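Week 6: Sample identifiers and freezer records
Handout for the storage and tracking module

Read this before the practical. You will need your Moltar login and the spreadsheet from week 5.

1. What an identifier is for

An identifier points to one physical tube and to nothing else. Researchers like to pack meaning into it: project initials, tissue type, the year, the name of whoever did the extraction. Then a tube moves to another project, or the tissue type is corrected, and the label is wrong for good. Keep the identifier plain and put the meaning in the record. 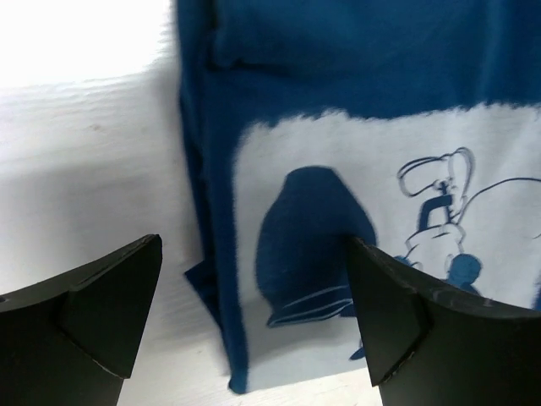 Moltar issues a running number with a check character at the end. The check character catches most typing errors, including two neighbouring digits swapped. It will not catch a correct label stuck on the wrong tube.

Never reuse an identifier, even after the tube has been discarded. The old record stays in the database with its status set to "destroyed".

2. Parents and children

When you take an aliquot, the new tube gets its own identifier and a link back to the parent. The same goes for extractions, dilutions and pools. A pool has several parents, so a single "parent" column in a spreadsheet can't hold it. Use a separate link table with one row per parent and child pair. 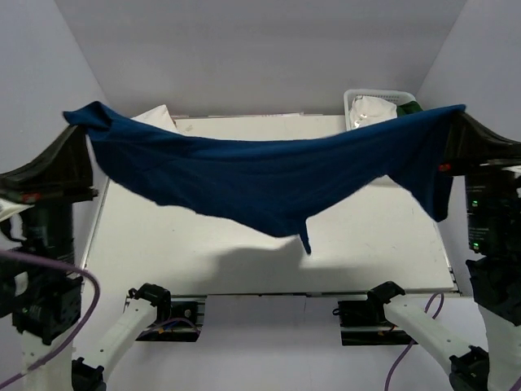 Navy-blue cloth held up between two black grippers.

Volumes are the usual trouble spot. If 6 microlitres goes into the child, the same amount has to come off the parent in the same transaction. Two separate edits leave a gap, and sooner or later someone goes to lunch in the middle of it.

3. Locations

Record location as a chain: freezer, shelf, rack, box, position. Each level is its own record. Moving a box is then one change, and the tubes inside follow.

The Odummont collection was audited in January. It had 1,631 tubes on file, with the full location typed into a free text field for every one. "Shelf 2", "shelf two" and "S2" all meant the same shelf. Pirjo Väisänen's cleaning script is in the course folder -- read it, but don't run it on live data.
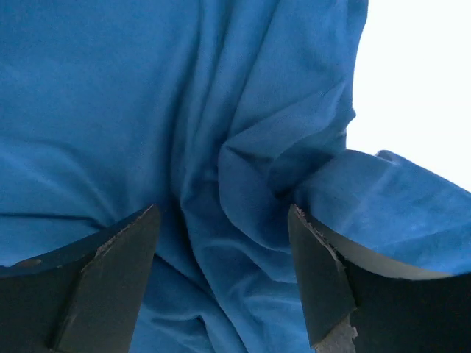

Folds in bright blue fabric.

4. Checked-out samples

A tube on the bench is still in the system. Set its status to "out", with a user and a time. Moltar sends a reminder at 90 days, far too long for anything that should stay frozen. Change the setting for your own group.

Open question from the last session: should a tube keep its box position while it is out? I said yes, to stop the slot being filled by something else.

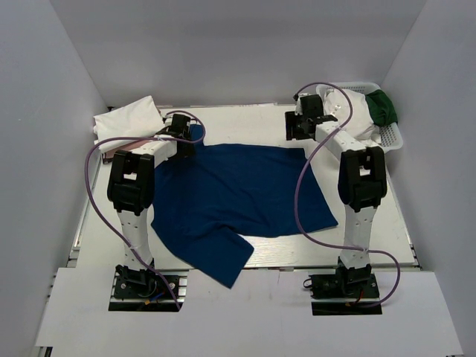

Ultan Doherty: We tried reserving the slots and ended up with boxes that were half empty on the shelf and full on the screen. Now we free the position at check-out and scan the tube into whatever space is open when it comes back. The history table still shows where it used to be.

Both approaches work if the scan on return is compulsory. Write down which one your group uses and bring it to the practical.

Exercise: draw the tables for a pool made from three extracts, one of which has since been destroyed. Mark the keys. Hand in to Krishnamoorthy Kamath.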